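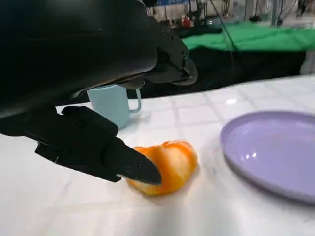

Home | Opinion | Projects | Give | Contact

Let families choose how they spend it

24 July 2020
By Angeliki Panagiotou

I have been writing about child poverty charities for a long time, and I can't remember being as cheered by anything as I was by the first results from Gidumley. In February a small children's charity there, Kourkoulas, stopped handing out food parcels and started giving families money. Plain money, paid every month, with no receipts to bring back and no list of approved shops. It has reached 357 households so far, and I think every charity working with poor families ought to be looking at it closely.

I know the worries, because I used to share them. Won't the cash go on the wrong things? Won't prices in the market shoot up? They are fair questions and they deserve proper answers. But we never seem to ask the same of parcels. I have sat in kitchens with four unopened bags of lentils on the shelf and a child at home because there was no money for school shoes. The parcel had done exactly what it was meant to do, and the child was still missing lessons.

What did the Gidumley families buy? Food, mostly, and a lot of it fresh (the greengrocers are delighted!). After that came bus fares, shoes, school books and medicine. One mother paid off a debt to her landlord that had kept her awake for a year. Another bought a second-hand sewing machine and now takes in repairs. No planner in an office would have thought of putting a sewing machine in a parcel, and yet for her it was the most sensible thing in the world.
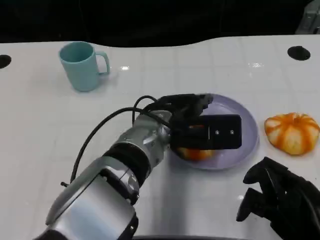
The payments go out by phone through Triltel, and I was doubtful about that part. Plenty of grandparents caring for children have no phone at all, or share one with a neighbour. Kourkoulas dealt with this by keeping a pay desk open 3 mornings a week, where people can collect their money by hand and have a chat while they're there. I love this. The chat matters as much as anything, as that is how the staff hear that a little one has stopped eating or that a father has lost his job.

There are things I would change. The waiting list stands at 629 families, and they are being told very little about when their turn might come. I'd also like to see the money go on for two years at least, so that a family can plan past the next rent day. And please, let's keep paying for clinics and teachers as well! Cash can't buy a doctor in a town that hasn't got one.

Still, the charity hopes to reach 2000 households, and I hope it gets there soon. Poor parents do sums every day that would make the rest of us dizzy. They know what their children need, and I would trust them with the money tomorrow.

More in Opinion
Why school meals should carry on through the holidays
The Flodix clinic bus: a year on the road
Keeping brothers and sisters together in care
What grandparents raising children need from us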